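Open day at Rokine in Gristville – was anybody there?

tuulikki_k
I went in January and stayed 2 hours. The demonstration was two arms on a wooden table, sorting office things. I liked that it was ordinary objects. 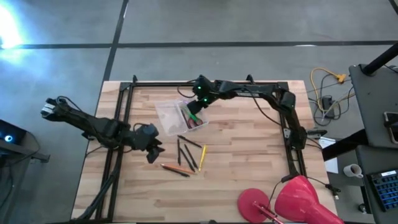 The two-arm table, with the storage box and the pens

Opinions from people who work with such arms are welcome.

gearbox1876
Was there too. Too slow for me. My Nulach at work would pack 12 boxes in this time.

tuulikki_k
Your machine gets every part in the same position, I think? On this table the pens were lying in all directions. I don't find the comparison fair.

gearbox1876
Fair or not, my boss will ask for speed first.

mossy_hinge
I side with tuulikki_k. Clear plastic is also a difficult thing for cameras, because of the reflections. Did you get anything from close to the fingers?

tuulikki_k
Yes, one. 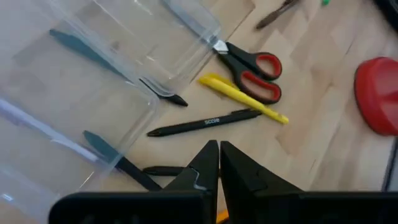
Close view at the gripper – scissors, highlighter and clear tubs

mossy_hinge
Thank you. A pen under a clear tub is a nasty case. I would like to see Aaltonen try the same table.

gearbox1876
OK, the tubs I give you. Still slow.

tuulikki_k
The next open day is at 6 in the evening, if you want to argue with them directly.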